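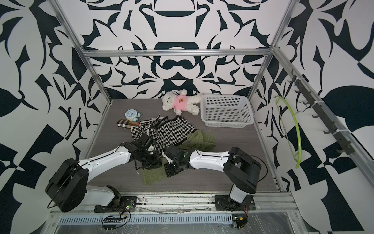 # One Basket, Too Many Things: my Lorby project report

May 24, 2022

## What I wanted to find out

My question was a small one. If you've got one basket and a floor with a bit of everything on it, what goes in first? I started wondering in my first month at Lunside, where my own basket sits by the door and is permanently full of the wrong stuff (chargers, one sock, a library book I should have taken back ages ago). Everyone I know owns a basket like that. We all say we tidy into it, but I suspected most of us just throw in whatever is nearest and call the room done.

So for the Lorby project I picked a set of ordinary bedroom things and spent four weeks thinking much too hard about them. I chose them to be awkward together. There's a white teddy bear in a pink shirt (the shirt has a little brown bear face on it, so it's a bear wearing a bear, which I love), a pale blue alarm clock with twin bells, a plaid fabric pouch, a black-and-white houndstooth knit and an olive green sweater. Then the basket, which is white plastic with little square holes all over.

## How I went about it

I asked 13 people from my halls the same thing: the floor's a mess, you've got this basket, talk me through it. They could say as much or as little as they liked and I wrote it down by hand. I also asked each of them what they'd leave out of the basket, and that turned out to be the more useful question by miles.

I didn't time anybody. My first plan had a stopwatch in it, but the trial run with my flatmate went badly — she sped up, stopped explaining herself and got quite competitive about it. Without the stopwatch people wandered off the point, and the wandering was where the good bits were.

I kept the word "tidy" undefined on purpose. Myung, my tutor group, argued about this for most of a session, and half of them still think I should have given a definition. Maybe! But I wanted to hear what people thought it meant.

## Clothes first, or clothes last?

Knitwear caused the most disagreement. One lot wanted the knits off the floor straight away, as they take up the most room and everything looks better once they've gone. The other lot saved them for the end and laid them over the top of the basket like a lid, hiding whatever was underneath. I'm a lid person myself and felt rather seen.

Folding was its own argument. A sweater in a heap looks enormous and you think it'll never fit, then you fold it and there's space for another one. Most people knew this perfectly well and still said they'd bundle it in. The houndstooth knit got a bit more respect than the green one, for no reason anyone could give me. I think a pattern makes a thing look smarter, so you feel guilty scrunching it up. That's only a guess and I haven't got anything to back it up.

The pouch hardly got mentioned in the interviews. People forgot it, or treated it as one more bit of clothing, and a couple of them wanted to use it to hold other small things before it went anywhere near the basket. I liked that idea a lot and have since nicked it for my chargers.

## The clock

Almost nobody wanted the alarm clock in the basket. It has a place, they said, and the place is beside the bed. You can't hear it properly under a jumper and the bells might catch on the wool. This was the closest I came to everybody agreeing, and I was so pleased that I wrote CLOCK in capitals across a whole page of my notebook.

It gave me the idea I ended up using for the rest of the report, that people sort by whether a thing already has a home. The clock has one. A sweater has one too (a drawer) but it's a home you have to walk to and open, so the basket wins. I've called these "near homes" and "far homes", which my tutor group said sounded like an estate agent.

## The bear

Then there's the bear. By my own rule it ought to be easy — it lives on the bed, the bed is right there, done. But people hesitated over it more than anything else. Some wouldn't put it in a basket with clothes at all. Others would, provided it sat upright at the end with its head out over the rim. Face down was not acceptable to anyone, and two people brought that up before I'd even asked.

I did try to write this up sensibly, as a point about soft toys not counting as laundry and not counting as clutter either. My near and far homes don't really cover it. The basket is meant to be where things wait, and people didn't like the bear waiting.

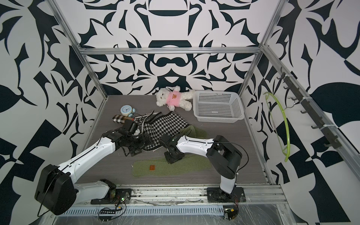

Si-eun Son read my draft and told me I'd got the basket wrong: it should be thought of as one of the things to be tidied, she said, and I'd been writing as if it were furniture. In her room it gets emptied, shoved in a corner and filled again by teatime, so where it stands decides what ends up in it. Put it at the back and only the things at the back get picked up.

I was a bit put out and then spent an evening rewriting, as she had a point. I went through my notes again looking for anyone who'd mentioned moving the basket first. A few had, and I'd skipped straight past it.

## What I'd change

I'd let people choose where the basket goes before asking anything else. I'd also use a second basket in half the interviews, as I reckon the arguments about the bear would go away completely if it didn't have to share. And I'd swap the pouch for something people notice, perhaps a towel.

I'm hoping to do another round in July if enough people are still in halls. My own basket has been moved next to the bed in the meantime, and the library book has gone back.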